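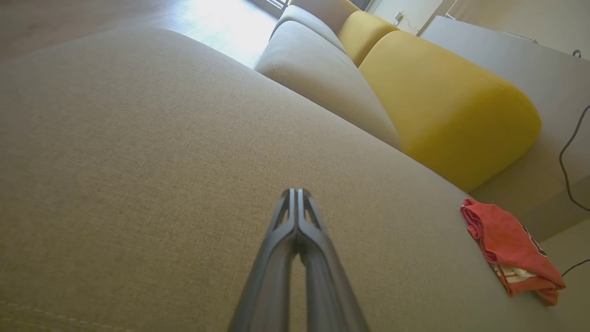 Getting a Beige Sofa Looking Fresh Again

I bought a pale sofa with my eyes wide open, and yes, everyone warned me. Two years in I'm still glad I did it, and these are the things I do to keep it nice (most of them take less time than making coffee).

Vacuum with the weave. A speckled, linen-look fabric hides crumbs really well, so you have to go looking for them! I use the soft brush on my old Trimik and go slowly along the seams, where all the grit ends up.

Plump before you straighten. Pick up each back cushion, give it a good whack on both sides, then push the corners in with your fists. If you just tug it upright it'll be slumped over again by dinner.

Swap the cushions around. Mine get strong light from the window, and the ones at that end fade first. I rotate them every February and again when I put the fans out.

Velvet gets its own treatment. I love mustard yellow against beige, but velvety covers mark if you so much as look at them. A dry clothes brush, all in one direction, and keep the wet sponge far away. Steam from a few inches off lifts a flat patch nicely.

Spills: blot, blot, blot. White cloth, cool water, work from the outside in. I rubbed at a tea stain once and had a fuzzy spot to remember it by. Test any cleaner under the seat first, even the gentle ones like Zurnwood.

I do the whole lot every 7 weeks or so, whenever the seat starts to look tired.

Last updated: February
577 shares | 2 comments

beigeandbrave
Does the steam thing work on corduroy too? Ours is squashed completely flat on one side.

porchlight_k
I use a rubber glove for pet hair on mine, works better than any roller I've bought. Going to try the fist trick tonight!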